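Andia Tennis Centre to host expanded Prunari Open this September

Entries have opened for the Prunari Open, the regional hard-court tournament, which returns to the Andia Tennis Centre in September with an enlarged singles draw and a doubles event for players over 35.

The tournament received 331 entries last year across all age groups. Organisers have raised the limit to 400 and added four outdoor courts to the schedule — two of them reserved for qualifying matches.

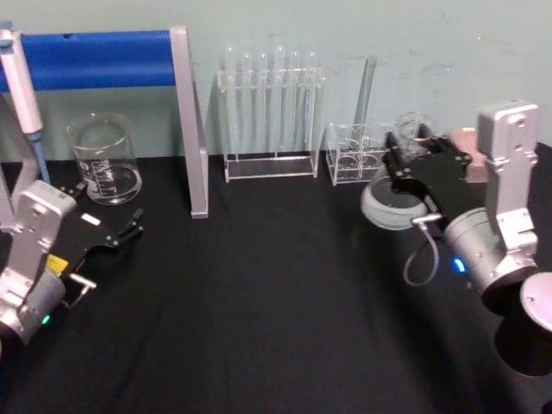 Tournament News

Sezer has extended its support as title partner for a further three seasons. The agreement covers prize money in the men's and women's singles, which will again be equal, and free entry for players under 12.

Total attendance at last year's event was 2,704. Seating on Centre Court has been rearranged, and unreserved places will be available from 9.30am on each day of play.

The Nurari Trophy will be contested on the final afternoon, with wheelchair singles finals scheduled on the same court beforehand.

Entry forms and the full tournament rules are available from the Andia Tennis Centre office. Players must hold a current county rating at the time of entry.

ENDS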